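Two sets of jaws, one linkage, four weeks

Friday, January 1, 2021

I spent the last part of the year comparing two jaw sets on the same hand-held gripper, and the notes have reached the point where they are more useful written out than left in a spreadsheet. The short version is that I am keeping the stiff jaws for cloth and moving the soft ones to everything else. The long version follows.

The gripper body is the Cluteck parallel linkage, unmodified apart from the pivot bushings. There are two units, one per hand. Each has a wrist camera mounted behind the jaws and looking forward along them. The trigger drives the linkage directly with no gearing in between, so what the operator feels at the finger is close to what the jaws are doing, minus friction in the pivots. Jaw opening is read off the images afterward. There is no encoder.

The two jaw sets are these. The Campos set is rigid, with a narrow tip and a flat closing face. The Prisetti set is a compliant design with ribs that wrap around whatever is between them. Both bolt to the same linkage with two screws per side, and a swap takes me 4 minutes if I don't drop a screw under the bench.

I logged 1,040 grasps. They are split evenly between the sets, and every one was made by me, which is a limitation I will come back to. A grasp counted as good if the object left the surface and was still in the jaws when I reached the place I meant to put it. Anything else was a miss, including the cases where I got it on the second squeeze.

On boxes, bottles and hand tools the Prisetti jaws were better, and it wasn't close. The compliance covers a lot of bad aim. You can come in several degrees off and the ribs take up the difference. With the Campos jaws the same approach gives you contact at one edge, and the object rotates out as you lift. I had expected this and have no complaint about it.

Cloth is where the order reversed. A single layer of fabric lying on a table gives a compliant jaw very little to wrap around. The ribs deflect against the tabletop before the tips have closed, and the cloth slides out through the space between them. The rigid tips can be pushed down into a fold and closed on it. They also release cleanly. With the soft set I often had to shake the gripper to get the fabric off the ribs, and a shake is a bad thing to have in a demonstration you intend to train on.

The task I ended up using for most of the cloth work is loading and unloading a mesh laundry bag. It was suggested at the Jesthorpe meetup in March as a better test than folding, and I agree. It needs both hands for different jobs. One gripper has to hold the mouth of the bag open at the top edge of the flap, and the other has to work on the fabric at the opening. The bag is limp, the fabric is limp, and there are zipper edges in the way for the tips to catch on. The holding hand has to stay put while the working hand pulls, and any slip in the holding hand closes the opening.
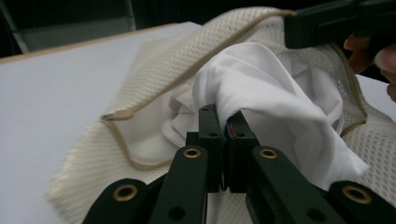
A reader going by Dunlin42 wrote in after my last post to say that comparing jaws without controlling closing force is close to meaningless on fabric, and that a rigid tip squeezed hard will beat anything. The suggestion was to put a spring between the trigger and the linkage, set a fixed preload, and run both sets again.

I think that is half right. I did try the spring, on a smaller batch of 145 grasps, cloth only. The gap between the two sets got narrower and did not go away. With the preload fixed, the rigid jaws lost some of the thick folded grasps, where I had evidently been squeezing harder than I knew. The soft jaws gained nothing on single layers. Their problem there comes before the force is applied, at the point where the ribs meet the table. So closing force explains part of the result and tip geometry explains the rest. I have left the spring out of the main setup because it makes the trigger feel vague, and a vague trigger costs more in bad demonstrations than it saves in consistency.

Some notes on the rest of the hardware, in no special order.

The pivots. The original bushings developed play early on, enough that the two jaws stopped meeting squarely. On cloth, a small offset at the tips means you are pinching with a corner. I replaced them all and now check the closing line against a strip of paper before each session. If the paper pulls out from one side with less effort than the other, the screws get loosened and the jaws reseated.

The camera. A wide lens behind the jaws sees the tips, the working area and a fair amount of the other gripper. For two-handed tasks I have come to regard that last part as the most useful. It gives a policy some chance of knowing where the holding hand is without a second source of information. The price is that the linkage takes up a lot of the lower image. I tried tilting the camera up to recover some pixels, lost sight of the tips on close approaches, and tilted it back.

Exposure. White fabric on a white table is a poor combination for auto exposure. The camera meters for a dark background when one is in view, and the folds lose their shading. The folds are the only thing the model has to go on when deciding where to pinch, so this matters more than it would with colored objects. I locked exposure at a value that keeps shading in the fabric and lets the background go to black. I have not missed the background.

Tracking. Pose is estimated from the images, and a blank tabletop gives the tracker very little. Of the sessions I recorded with the bag, 19 had a tracking jump large enough that I threw the whole session away. Most were at moments when the gripper was low over the table and the view was mostly white. Printed markers along the edge of the table would fix it. I have resisted them so far on the grounds that they would be in all the training images and in none of the places where I want the thing to run.

Now the limitation. All of these grasps are mine, and over a month I got better at the Campos jaws in a way that I did not get better at the Prisetti ones. The rigid set punishes poor aim and so it trains you. Early in the log the two are nearly level on cloth. By the end the rigid set is well ahead. I alternated sets by session to spread the learning effect, but alternating doesn't remove it when the two sets have different learning curves. A fair test would need several people with no practice on either, and I have one bench and limited patience for teaching.

It also leaves open what happens on the arm. The same jaws will go on a motorized version of the linkage, where closing speed is fixed and there is no finger on a trigger easing off when the fabric starts to bunch. My guess is that the rigid tips will lose some of their lead there. A person corrects a bad pinch without thinking about it, and the log can't separate the jaw from the person doing the correcting.

For the next round I want to try a hybrid: the rigid Campos tip with a thin layer of rubber on the closing face and nothing on the outside. The outside has to stay slick so it can slide into a fold. I have cut one pair of pads, and the adhesive let go on the second session, so the next pair will be screwed on from behind. The counts go in the same spreadsheet, under a new column, with the spring left out and the bag task unchanged.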